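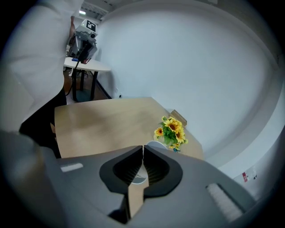

Kitumの手元カメラから。机の上はひまわりの造花。

共有工房で作っている手持ちグリッパーの記録、久しぶりにまとめて書きます。前回は指の開閉が固いというところで終わっていました。

おさらい。Kitumは自分がつけた名前で、人が手に持って動かすグリッパーです。左右1台ずつの2台組。モーターは入れていません。握ると指が閉じて、放すとバネで開きます。

人が物をつまむ動きを手元のカメラと頭のカメラで撮っておいて、あとで家にある小さいアームに同じ動きをさせたい、という計画です。アームのほうは7月に組んだきり棚に載っています。

そのアームの名前がGrellhamです。こっちも自分でつけました。特に意味はないです。

まず指の固さの話。原因はバネだと思い込んで、弱いものに2回替えました。軽くはなるけど、今度は戻りが遅い。放しても指が途中で止まることがある。

分解したらスライドの溝が印刷の継ぎ目で盛り上がっていて、そこが擦れていただけでした。やすりで落として、バネは最初のものに戻しました。

バネを買い足す前に溝を見ればよかったです。Wullholm(部品を買っている通販)の送料が地味に効いています。

溝を削るときの注意。平やすりを使うと角が丸くなって、今度は横にガタが出ます。自分は左手用の最初の筐体を1個それでだめにしました。細い板に紙やすりを両面テープで貼って、溝の底だけ当てるのがよかったです。

潤滑は白いグリスを少し。つけすぎると埃を拾います。工房は木工の人も使うので、木の粉がかなり飛んできます。

次、指先のパッド。最初は平らなゴム板を貼っていました。紙コップは持てるけど、丸いものが転がって逃げます。

いまは内側に溝の入った形にしています。溝は縦。横溝も試しましたが、自分の使い方では差がよく分からなかったので、型から抜きやすい縦にしました。

パッドの型は印刷で作って、ゴムを流して一晩置いています。型の内側をちゃんと磨かないと積層の跡がそのまま写ります。写っても滑り止めになるからいいか、と思って放っておいたら、跡のところから裂けました。

パッドの交換はねじ2本。接着はやめました。剥がすたびに指のほうが傷んでいくので。

続いてマーカー。グリッパーの上に白いキューブを載せて、面ごとに白黒のマーカーを付けています。一辺42mm。頭のカメラからグリッパーの位置と向きを取るためのものです。

最初はキューブじゃなくて板1枚でした。手首をひねるとすぐ見えなくなります。キューブにしてからは、どこかの面がだいたい見えています。

ただしキューブは邪魔です。棚の奥に手を入れるような動きだと先にキューブがぶつかります。とりあえず机の上の作業だけやることにして、棚は後回し。

マーカーの印刷は普通紙だと天井の明かりで少し反ります。厚手のマット紙にしてスプレー糊で貼りました。光沢紙は論外で、照明が映り込むと面がまるごと消えます。

貼る向きを間違えると、あとで全部おかしくなります。自分は左手用の上面を90度回して貼っていて、再生すると左手だけ物の横を掴みに行く。プログラムを二晩疑いました。紙でした。

いまは面の端に鉛筆で上向きの矢印を書いてから貼っています。

ここまで部品の話。ここからは工房で2台とも持って動かしたときの話です。

工房はMarchalという共有スペースで、時間で場所を借りています。机が広いのと、壁が白いのが助かります。家の机だと背景がごちゃごちゃして、マーカーの検出が変なところに飛ぶことがありました。

座る位置は机の短いほうの端。ケーブルは左右とも体の外側に逃がします。内側に通すと、両手を寄せたときに必ず引っかかります。
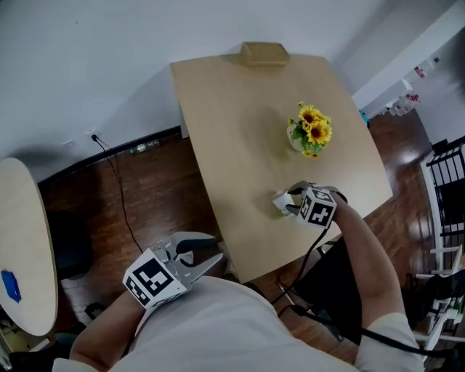 返信で、両手とも有線だと腕が疲れませんか、電池にして無線で飛ばしたほうが楽では、という質問をもらいました。

疲れます。重さよりもケーブルの張りです。コネクタの根元が固いケーブルだと、手首を返すたびに押し戻される感じがあります。柔らかいものに替えたらだいぶ違いました。

無線は一度やりました。映像がときどき詰まって、左右の時刻がずれるのが自分には直せなかった。電池も載せるとその分重くなるので、有線に戻しています。詳しい人なら無線でいけると思います。

時刻合わせについて。カメラは全部30fpsで撮っています。同時に録画開始の信号を出しても、始まるタイミングは機種ごとにばらばらです。

いまのやり方は原始的で、録画の最初に両方の指を机の上で何回か開閉します。頭のカメラにも手元のカメラにも指の動きが映るので、そこで合わせる。カチンコと同じ考え方です。

手を叩ければ楽なんですが、両手がふさがっているので叩けません。

最初だけだと長い録画で少しずつずれるので、終わりにも同じことをします。終わりの開閉をよく忘れます。忘れた録画は後ろのほうを使わないことにしました。

その日に撮った分から使えるものを切り出したら、フレームは2688枚でした。撮っている間はもっとたくさん撮った気でいました。

捨てた理由で多いのは、マーカーが見えていない、ピントが合っていない、机にぶつけた、の順。掴み損ねは捨てていません。掴み直すところも欲しいので。

ピントの話もしておきます。手元カメラは広角で、指先がかなり近い。オートのままだと、指にピントが行ったり奥に行ったりを繰り返します。固定にして、指先より少し向こうで合わせました。

固定ねじにはマニキュアを塗っています。ゆるみ止め剤を買うつもりで忘れて、家にあったもので済ませたらそのまま問題なかったので。

レンズのキャリブレーションは、市松模様の紙を板に貼って、向きを変えながら撮るだけです。端のほうの歪みが大きいので、紙が画面の隅まで来る写真を多めに入れないと合いません。

最初は真ん中ばかり撮っていて、計算上の誤差は小さいのに、隅に来た物の位置だけ大きくずれました。誤差の数字が小さいと安心してしまうのがよくない。

物のほう。題材は紙コップ、小さい箱、造花の鉢、そのへんの白い小物。工房に置いてあるものも借りています。

紙コップは思ったより難しいです。強く握ると潰れる。手で持つときは無意識に加減しているのに、グリッパー越しだと指の感触がほとんど来ないので、目で見て加減することになります。

それで握りのレバー比を変えました。前は手を少し握ると指が大きく閉じる設定で、いまはその逆寄りです。たくさん握る必要があるぶん、途中で止めやすい。長くやると親指の付け根が痛くなります。

レバー比は穴の位置で決まるので、筐体に穴を3か所開けておいて、ピンを差し替えられるようにしました。最初からこうしておけばよかったところその2です。 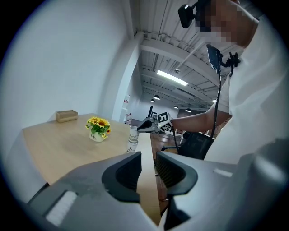
紙コップをやるときは、2つ並べる間隔も気にするようにしました。指の外側に厚みがあるので、隣と近すぎると開いた指が先に隣のコップを押します。いまの指だと、片方を持ち上げる前にもう片方を少しよけておくほうが早いです。

指を薄くすればいいんですが、薄くするとたわみます。樹脂のままで薄くした版は、先端を合わせたときに横にずれました。芯に金属を使えば薄くてもしっかりするので、いまはその方向です。

金属の指はWullholmの端材の板を切ったものです。曲げは万力で。左右で角度が微妙に違っていて、閉じたときに片側が先に当たります。パッドが柔らかいのでごまかせています。

いつか作り直します。たぶん。

頭のカメラの話。ヘッドバンドで付けています。下を向きすぎると手元は大きく映るけど、机の奥に置いた物が入らない。正面を向けると手元が切れる。

自分の場合、カメラを付けた状態で机の奥の縁がちょうど画面の上のほうに入る角度に合わせて、そこで締めます。人が替わると合わせ直しです。座高が違うので。

ヘッドバンドは締めすぎると頭が痛いし、ゆるいと下を向くたびにずり落ちてきます。額のところに薄いスポンジを足しました。洗えるように面ファスナー止め。

頭のカメラで困るのが、首を動かすと画面全体が動くことです。当たり前ですが。マーカーはカメラから見た位置しか出ないので、頭が動いたのか手が動いたのか、片方だけでは区別できません。

机の四隅に動かないマーカーを貼れば解決すると思って、家では貼っています。Marchalでは共有の机なので、剥がせるテープで貼って帰りに剥がします。貼り忘れた回があって、その回は動きだけ眺めて終わりにしました。

剥がし忘れて帰ったこともあります。次に行ったら壁の掲示板に丁寧に貼り直してありました。すみませんでした。

ソフトのほうは大したことをしていません。録画を読み込んで、マーカーの位置と向きを出して、見えないところは前後から補間する。指の開き具合は、手元カメラの画像で左右の指の距離を測っています。

最初は指の開きをセンサーで取っていました。スライド式の可変抵抗です。線が増えるのと、抵抗の端のほうで値が飛ぶのでやめました。画像で足りています。

補間は短い区間だけ。長く隠れた区間を補間でつなぐと、再生したときに手が何もないところをなめらかに通っていくので、見た目はきれいなのに全然違う動きになります。いまは長いところは切って、別の録画として扱います。

再生の確認は画面の中だけでやっていて、Grellhamではまだ一部しか動かしていません。箱を持って横に置く動きは、遅い速度なら通りました。紙コップはまだ。

遅くしないといけない理由はアーム側にあって、根元の関節が軽くて、速く振ると土台ごと動きます。クランプで机に固定しても、今度は机が揺れる。家の机は軽いので。

重い板を買って土台にするか、速度をあきらめるか。Marchalの机ならたぶん揺れないけど、アームを毎回持っていくのは面倒です。電車なので。

あと手の長さの問題。人の腕で気軽に届くところに、Grellhamは届きません。録画のときに机の奥まで手を伸ばしていると、その分は再生できない。次からは机に養生テープで線を引いて、その手前で作業します。

もうひとつ返信で、ケースの傷は気にならないのかと聞かれました。気になりません。机に置くときにいつも同じところが擦れるので、どうせまた付きます。汚れはアルコールで拭いています。

費用も聞かれたのですが、作り直しが多くて計算していません。カメラがいちばん高くて、あとは細かいものばかりです。印刷の材料は失敗した分のほうが多いと思います。

設計データは公開する気はあるけど、いまのままだと溝を削らないと動かないので、そこを直してからにします。継ぎ目が溝に来ないように筐体の向きを変えて印刷すれば済むはずで、1個目を今夜回します。

印刷の向きを変えるとサポートが増えて、グリップの内側が荒れます。手が当たるところなので、そこは削るしかない。どっちにしても削る。

次にやること。
筐体の向きを変えた版の確認
金属の指の曲げ直し
ケーブルの留め具を根元に足す
終わりの開閉を忘れないように紙に書いて壁に貼る

ケーブルの留め具は、いまは結束バンドで筐体に縛っているだけです。ねじれが全部コネクタに行くので、先に壊れるならそこだと思っています。

追記。指の開閉で時刻を合わせる話、音でもできるのではという返信がありました。レバーに小さいブザーを付けて押し切ったら鳴るようにする案。カメラが全部マイク付きならそれが楽だと思います。自分の手元カメラは片方マイクなしです。

追記2。マット紙の銘柄を聞かれましたが、引き出しにあった残りで、袋を捨てていて分かりません。次に買ったら書きます。

筐体の印刷、途中で角が反って止めました。台を拭いてやり直します。

やり直した分は最後まで出ました。溝はやすりなしで通ります。ただ、ピンの穴がひとまわり小さい。ドリルでさらいます。

左手用もこの向きで出します。続きは左右そろってから。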